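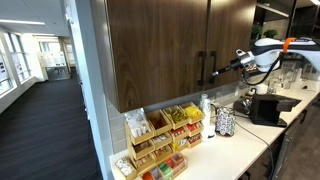

Realigning Sagging Cabinet Doors

Filed under: Kitchen, Hinges & Hardware

A pair of cabinet doors that meet in the middle will show a hinge problem before any other part of the kitchen does. The gap between them becomes a wedge, or one bottom corner sits lower than the other. Most of these faults are corrected at the hinge with a No. 2 Phillips screwdriver. Do not use a power driver. The adjustment screws are soft and the cross strips easily.

Empty the cabinet first. A loaded cabinet can pull out of square, and doors set against a loaded box will be wrong once the load changes. Check the box with a tape, corner to corner, both ways. If the two diagonals differ by more than 2 mm, correct the mounting screws at the back before touching a hinge.

The common concealed hinge has three adjustments.

Side to side: the screw nearest the door. A quarter turn moves the edge a small amount. To lift a dropped outer corner, move the top hinge to pull the door toward its own side and the bottom hinge the opposite way.

In and out: the screw at the rear of the arm. On older hinges this is a plain clamp screw – loosen, slide, retighten. On newer ones it is a cam and stays put when released.

Height: the two screws through the mounting plate, or a single cam between them. Loosen both plates on one door before moving it, and have a second person hold the weight.

Always set height first, then depth, then side. Going in another order means doing the job twice.

Stripped plate holes are frequent in particleboard. Drill out to 5/16", glue in a hardwood dowel, leave overnight, trim flush and drill a new pilot hole. Toothpicks and glue will hold for a season on a light door and should not be used on anything tall.

Bar handles work loose at the same rate as hinges. Tighten from inside the door, holding the bar so it does not twist. If the screw bottoms out before the handle is snug, it is too long – cut it or add a washer.

Edgars Pärn wrote in to ask about doors that bounce open after closing. Check the bumpers. Two thick felt pads on one door will hold it off the box far enough to defeat the spring. Replace them with thin clear ones.

251 shares | 59 comments

We use cookies to remember your settings. By continuing to browse Dratesness you accept our cookie policy.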